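Guest house Tirkell, Mollden – yearly safety check
Checked on 1 May 2019

1. Smoke alarms, all floors – OK
Tested with the button. The one in the upper corridor was weak, so I have put in a new battery.

2. Fire extinguisher, kitchen – OK
Pressure is in the green part. Next service is in September.

3. Electric heaters – one NOT OK
The 2000 W heater in room 2 has a damaged cable. I took it out of use and wrote a label on it. Please do not bring it back before it is repaired.

4. Gas boiler (Nishimura) – OK
No smell, flame is regular. Paper from the service firm Tivier is in the folder, invoice 2265.

5. Stairs and handrail – to improve
The handrail is firm, but the third step makes a noise and moves a little. Two longer screws should be enough.

6. First aid box – to improve
Plasters are finished and the eye wash is too old.

7. Ways out and glass 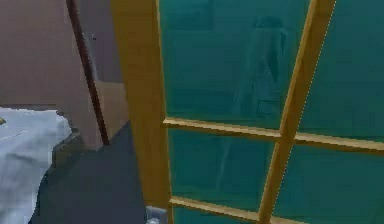
The way out must stay free day and night, also in the low season when we store chairs in the corridor. Guests must be able to open each door from inside without a key. For doors with big panes, like the one with green glass between yellow wooden bars, I recommend a small sticker at the height of the eyes, and a second one lower for children. Please check also that no pane is loose in its bars.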